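Friday's pike match on Dretard water went ahead in the end, wind and all, and 70 rods turned out. Best entry the club has had. Draw was at half six in the car park, boats away by seven, most of them up to the north bank where it was a bit more sheltered.

Slow start. Hardly a run before nine, then Csenge Nyitrai had two fish in quick succession off the old pump house, both on smelt, and it picked up from there. Deadbait did best all day. The lure lads struggled in the coloured water, though Sándor Erdős stuck at it and had a nice one late on.
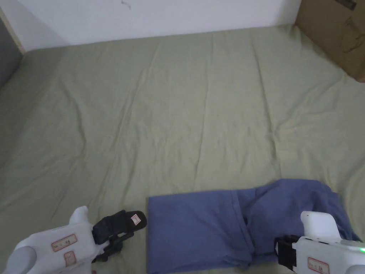 Winner was Gizella Dudás, fishing from boat 2 with Kálmán Simon on the oars. Her total was well clear of second place and she led from mid morning. "I only moved once and I nearly didn't bother," she said at the weigh-in. Kálmán blanked but rowed beautifully, he'd like that recorded.

Nyitrai second, Erdős third. Junior prize not awarded as no juniors caught, so it rolls over to the December match.

Raffle and entry money came to £2925 before costs. Of that £2000 goes on the new slipway, which we've been promising since the last one went soft at the bottom end. Tandier have quoted for the concrete and want to start before the frosts. Boats will have to launch from the Surenow side while its being done, so allow extra time.
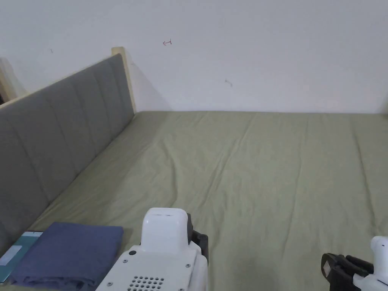 Thanks to Rosalind Gallagher for sorting the pairings, twice, after the late withdrawals, and to Bíró tackle for the vouchers. One landing net and a green flask left behind in boat 9, ask at the hut.

Entries for December open next week. Unhooking mats compulsary from now on, no mat no fishing.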